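Lestgate Netball and Social Club
Minutes of the April general meeting, held in the clubrooms, 7.30 pm

Present: Joana Vieira (chair), Tomás Falcão, Ilse Nijs, Etornam Kpodo (minutes), and a very welcome turnout of families, some of whom brought slice.
Apologies: Pascual Herrera, who is home with a cold and has our sympathy.

1. Previous minutes
Read and accepted, once we had fixed the spelling of Lonon Street. Moved Tomás, seconded Ilse.

2. Money
Tomás reported a balance of $895 after the hall hire was paid, and thanked everybody who got their subs in early this year, as it made his evenings a good deal more peaceful. We now have 102 paid-up members. The trivia night brought in $200, a lovely result for such a wet night.

3. Uniforms
This took up most of the evening, and in good spirit too. Joana has had a quote from Peixoto for a new set of tops, and she passed the fabric swatches around the room. Most people liked the heavier cloth, though the younger players would sooner have something that breathes in summer. We also went over the idea of keeping red as the main colour, with white trim and lettering.

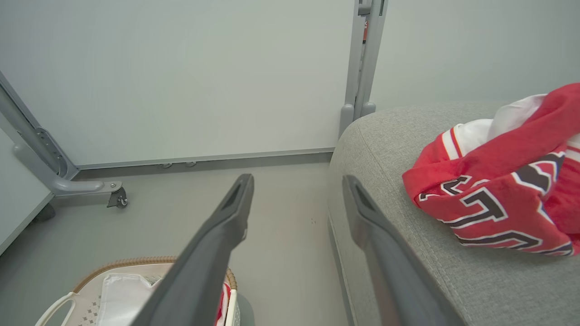
Ilse felt that families with two or three children playing couldn't be asked to buy everything new in one season, and she wondered whether the old tops might be allowed until the end of the year. There was a warm murmur of agreement at this. Moved Ilse, seconded Etornam, that old and new tops both be worn this season. Carried.

4. Swap table
Outgrown shoes and skirts can be left in the tub by the kitchen door. Joana will ask Pascual for the key to the big cupboard once he is well.

5. Other business
The urn is leaking again. Tomás will take it to Melix for repair and report back. Please bring a thermos next time if you're fond of your tea.

Meeting closed 9.10 pm, with 30 chairs stacked and the last of the slice sent home with Ilse.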